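Recounts and Scrutineering: Frequently Asked Questions

Municipal by-election, District of Hiltthorpe

These answers apply to the council by-election only. School trustee contests are covered by separate rules and are not dealt with on this page.

When is a recount automatic?

A recount is automatic when the margin between the last elected candidate and the first unelected candidate is 10 votes or fewer after the preliminary count. The returning officer gives notice to all candidates and fixes a time and place.

Can a candidate request one outside that margin?

Yes. The request must be in writing, must identify the voting place concerned and must state the grounds. Dissatisfaction with the result is not a ground. A miscounted bundle, a rejected ballot that should have been accepted, or a ballot account that does not reconcile will each qualify.
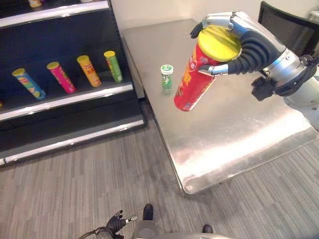
The request is made to the returning officer and must be accompanied by a deposit of $200. The deposit is refunded if the recount changes who is elected — it is not refunded if only the margin changes.

How long do I have to file?

Requests close at 4:30 p.m. on the tenth day after preliminary results are posted at the district office. Faxed requests are no longer accepted. A request sent by courier is treated as filed when it is received.

Are ballots counted by hand or by tabulator?

The preliminary count is by tabulator at the Hiltthorpe and Werine voting places. Enano, which has a small voters list, counts by hand. A recount is by hand in all cases, including ballots first read by tabulator.

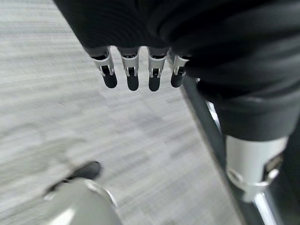
SCRUTINEERS

How many scrutineers may a candidate appoint?

One for each ballot box in use at a voting place. Appointments are made on the form in the nomination package, signed by the candidate or official agent. A scrutineer must carry a copy and present it to the presiding officer on arrival.

May a scrutineer handle ballots?

No. A scrutineer may observe, take notes and object. Objections are made aloud when the ballot is shown and are numbered by the presiding officer, who writes the same number on the back of the ballot. An objection raised once the bundle has been closed is not recorded.

May a scrutineer leave during the count?

Yes, but re-entry is not permitted until the count for that box is complete. Phones must be switched off inside the counting area. 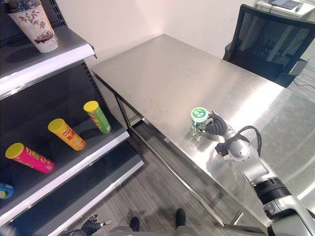

Hubáček writes that the re-entry rule is harder on Enano than on the other two places, where a tabulator finishes a box in minutes, and asks whether a substitute could be named on the same form. The current form has space for one name only. A candidate may file a second form naming an alternate, provided it reaches the district office before voting closes. The alternate may enter when the first scrutineer leaves.

What makes a ballot invalid?

A ballot is rejected if it is unmarked, if it is marked for more candidates than there are seats, or if it carries writing by which the voter could be identified. A tick, a cross or a filled oval is accepted. A mark outside the oval is accepted where the voter's intention is clear — the presiding officer decides this at the first count and the returning officer at a recount.

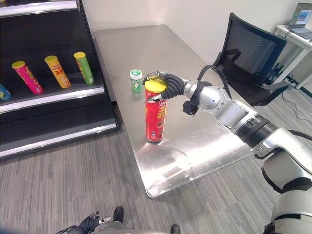

After the recount

When is the result final?

On signature of the declaration by the returning officer. Ballots are then sealed and held for 12 weeks, after which they are destroyed unless a court orders otherwise.

What happens in a tie?

If the recount leaves two candidates tied for a seat, the result is determined by lot in the presence of the candidates or their agents. Names are written on identical slips, folded and drawn from an opaque container by a person who is not an election official.

Where are the forms?

At the front counter of the district office, or by mail on request. Scrutineer forms for Werine and Enano may also be picked up at those voting places once advance voting has opened.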